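Gripper drops out mid-grasp, log says success

gumede_k
Posted Thursday, March 9, 2023
Third time since we put the Nolo controller on. Arm comes down over the cup, fingers open, then the gripper stops answering. No error, no beep. The run gets saved as a completed pick. In the log the last finger command is at line 3,214 and the "grasp OK" is at 3,231, with nothing between them but heartbeats. I want to know if anybody else gets this before I send the thing back.
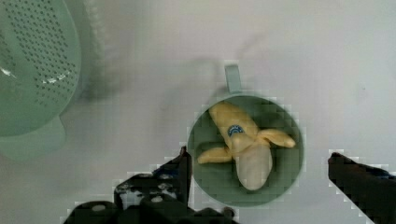
Wrist cam, banana in the green cup, fingers open on either side

Siyabonga Engelbrecht
A grasp OK with no finger command before it sounds like the default timeout. Ours was set to 300 ms from the factory. If no force reading comes in by then it assumes closed. Bump it up and move on.

gumede_k
Tried that Monday. Same thing, just later. And who ships a default that counts silence as a grasp?

lowtorque
I don't buy the timeout story. You have a loose cable. Every "software" fault I've chased on a wrist ended up being a connector. Wiggle it.

gumede_k
Swapped the cable. Swapped it again with one from the Kidix arm that has never given trouble. I'm not saying it can't be wiring, but that's two cables.

Siyabonga Engelbrecht
Does it only happen over the cup? Might be the pose and not the gripper. What else is on the table?

gumede_k
Toy kitchen stuff. Frying pan, colander, toaster oven, plate with the ketchup on it, the strawberry in its bowl. It has dropped out over the strawberry too, so I don't think the cup is special. Overhead view:

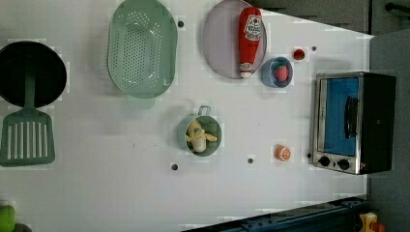

Ilze Rozīte
Pose could still matter even if it fails over two things. Look at what joint five is doing each time. Ours pinched the cable inside the forearm past 130 degrees, and a new outer cable did nothing for it. Grerkthorpe support told us in September it was impossible. Then they sent a new forearm.

lowtorque
So, a cable.

gumede_k
Fine, maybe a cable. It still wrote down a pick that never got a close command. If the arm can't tell it has lost its own hand I'm not letting anyone reach in there while it's powered. I'll pull the joint angles tonight.

Siyabonga Engelbrecht
Turn off the auto-label as well or you'll be sorting bad runs by hand for a month.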